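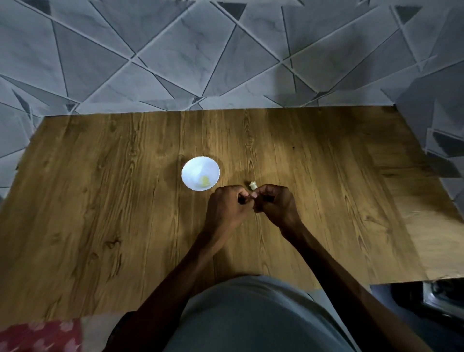

Fenlow es nuestro módulo de percepción de manos: recibe vídeo desde la altura de la cabeza y devuelve, para cada instante, dónde está cada mano, qué toca y qué cree que está haciendo. El verbo «cree» va con toda intención. En Satero llevamos desde mayo persiguiendo la versión 6, y esta galería recoge en qué andamos, con menos gráficas que el informe interno y algo más de sinceridad. La mesa de madera es el terreno amable, con el cuenco blanco de borde ondulado bien a la vista y una superficie que no pretende engañar a nadie. Lo difícil cabe entre el pulgar y el índice de la mano derecha: un objeto pequeño y claro, apretado contra las yemas de la otra. Cerca hay otra pieza pálida que podría ser un diente de ajo o un trozo de piel, duda que compartimos con el clasificador y que por una vez nos deja empatados.

Quién toca qué

El grafo de contactos es la parte de Fenlow que más nos gusta enseñar y la que más veces hemos reescrito. Cada mano es un nodo, cada objeto es otro, y una arista aparece cuando el modelo estima que hay contacto. Con una taza sale precioso. Con algo del tamaño de una uña, las dos manos reclaman el objeto a la vez y el grafo empieza a parecer un divorcio.

La solución provisional (tiene ya varios meses, como todas las provisionales) consiste en admitir la propiedad compartida. El objeto queda en manos de ambas hasta que una se aleja lo suficiente. El umbral es de 20 milímetros y lo elegimos con un procedimiento científico: probar números hasta que dejaron de llegar quejas.

Los azulejos tampoco ayudan. Una pared de triángulos grises con juntas oscuras en todas direcciones ofrece al detector de bordes un banquete que no había pedido. Ahora ajustamos primero el plano de la mesa y descartamos después casi todo lo que queda fuera, con lo que el módulo ha dejado de ver herramientas afiladas en la decoración.

El planificador, que siempre tiene prisa

Rundus consume lo que produce Fenlow y decide qué debería hacer a continuación un brazo que tuviera que echar una mano. Pide una respuesta cada 100 milisegundos y se ofende si llega tarde. Durante un tiempo le mandábamos la última estimación buena con la hora cambiada, un truco del que no estamos orgullosos y que funcionaba de maravilla hasta que alguien movía la mano.

Ahora cada estimación viaja con su edad y con su incertidumbre. Si la segunda crece demasiado, Rundus se queda quieto. En las demostraciones esto decepciona bastante al público - un planificador prudente se parece mucho a uno colgado -, así que hemos añadido un indicador en pantalla que dice «esperando». La satisfacción de los visitantes ha subido sin que hayamos tocado el algoritmo.

Lavar, frotar, aplaudir

Para las etiquetas usamos Noguchi, nuestro editor de secuencias, que permite marcar el inicio y el final de cada acción y también discutir sobre ambos en un hilo lateral. El hilo lateral es la función más utilizada. El verbo «frotar» acumula 50 comentarios, varios de ellos filosóficos.

Las manos juntas son el caso clásico. Palma contra palma, el esqueleto de articulaciones se pliega sobre sí mismo y los dedos cambian de dueño con una alegría impropia de una anatomía seria. Si además hay espuma, las puntas desaparecen y el estimador las recoloca donde le parece más elegante. La versión anterior etiquetaba estas posturas como «aplaudir», lo que daba a las tareas domésticas un tono muy festivo.

Dedos hacia arriba y espuma blanca sobre el interior negro del barreño: contraste magnífico para segmentar la espuma, que era justo lo que no necesitábamos. Los árboles de la tela granate, por su parte, siguen recibiendo más atención del modelo que los pulgares.
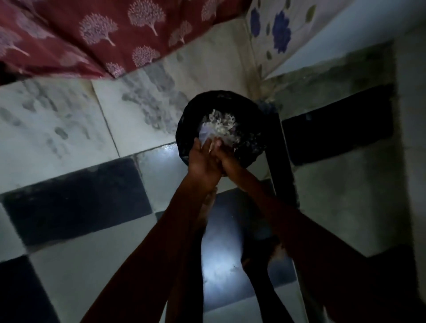
Pendiente para la próxima versión

Separar el brillo del suelo de la espuma sin recurrir a una regla escrita a mano. La regla escrita a mano existe, funciona y lleva un comentario que pide perdón.

Guardar la identidad izquierda/derecha durante los cruces. De momento la heredamos de los antebrazos cuando se ven enteros, y de la fe cuando no.

Exportar desde Noguchi las etiquetas en desacuerdo, con todas sus versiones, para que Rundus pueda entrenarse también con nuestras dudas.

Cambiar el mensaje «esperando» por otro más informativo. Hay propuestas en el hilo lateral.

Última actualización de la galería: 2018-08-21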